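Robot Rules: How a Robot Arm Works Safely

A robot arm is a machine with joints, a bit like your shoulder, elbow and wrist. It can be strong and fast. It does not know that you are nearby unless a sensor tells it. For this reason, places that use robot arms follow written safety rules.

Rule 1. Bolt it down. The base of the arm is fixed to a plate so that it cannot tip or slide. The plate is fixed to something heavy, such as a strong table.

Rule 2. Mark the edge. The space an arm can reach is called its work area. Yellow lines on the floor are one way to tell people where to stop.
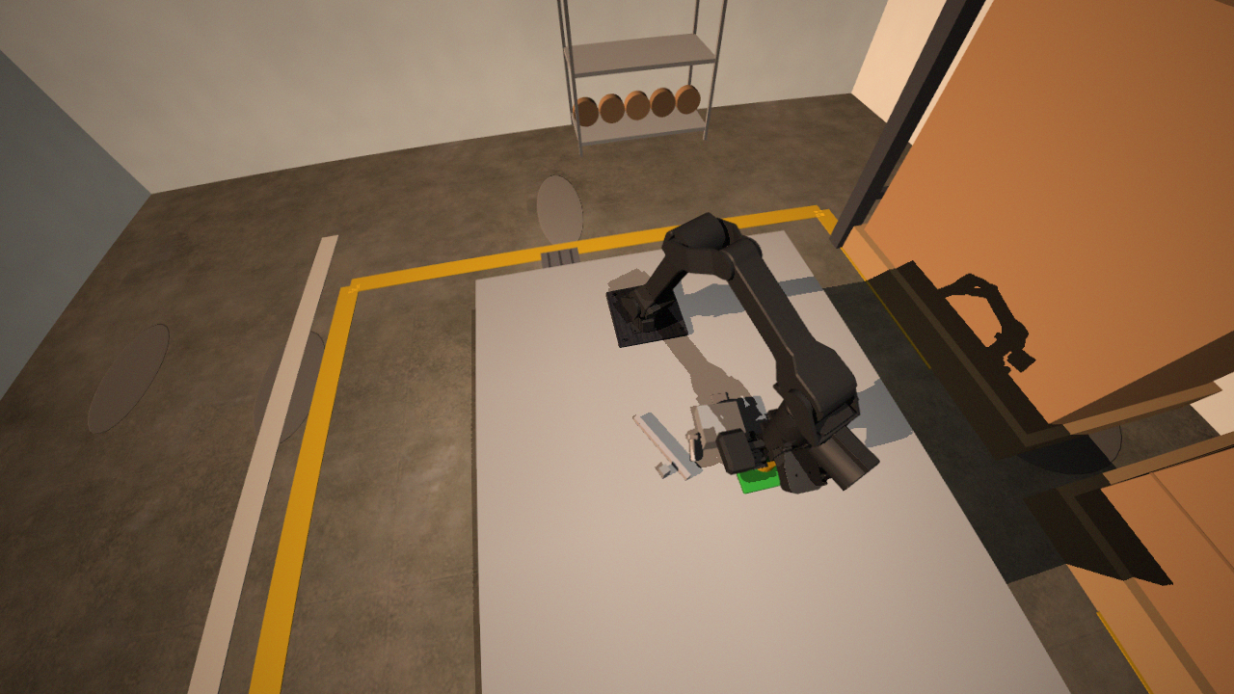
A reader in Murkside wrote to ask whether a line is enough, as a line cannot stop anyone from walking in. It is not enough for a strong or fast arm. That kind of arm also needs a fence, a locked gate or a sensor that stops the arm when a person comes close. The safety check list at the Ganel plant in Jindusstead asks for at least two of these.

Rule 3. Practice on a computer first. A simulation is a computer model of the arm, the table and the parts. If the arm bumps into something in the model, no person is hurt and no part is broken. The Khoo training guide calls for five clean runs in the model before the real arm is switched on.

Rule 4. Hold parts the right way. A gripper has fingers that close on a part. Too little force and the part can fall. Too much force and it can crack. The limit is written down for each kind of part.

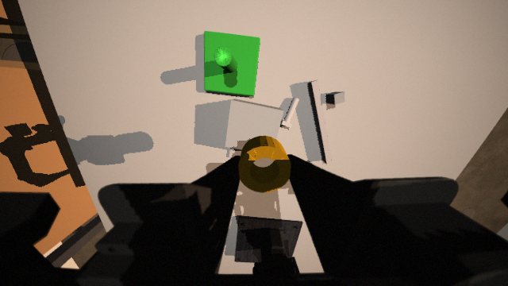 The limit is checked again if the fingers are changed, even when the part stays the same.

Rule 5. Slow down near the target. An arm may cross open space quickly, but the last short move is made at low speed. This gives the controller time to stop if the part is out of line.

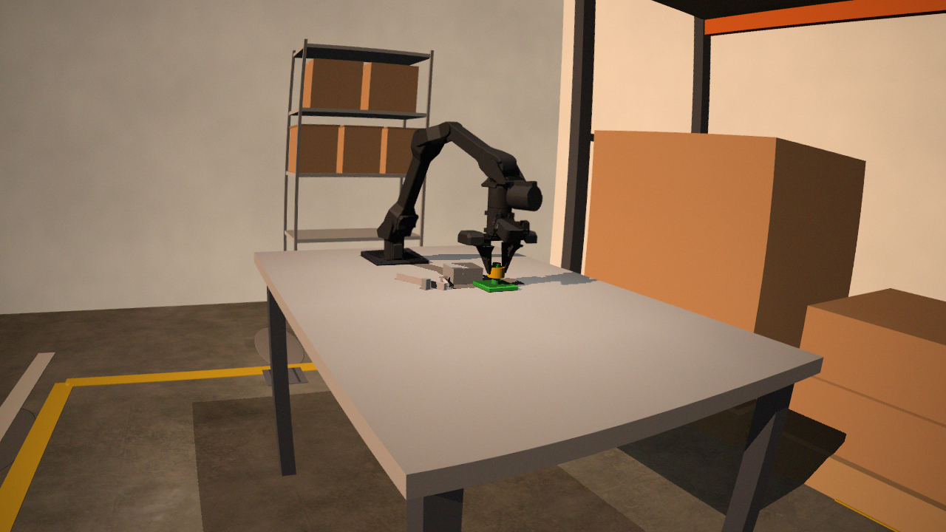 Low speed is also used when a person is teaching the arm a new move. The person holds a switch with three positions. The arm can move only in the middle one. Letting go stops it, and so does squeezing too hard.

Words to know
Controller: the computer that runs the arm.
Gripper: the hand of the arm.
Work area: all the space the arm can reach.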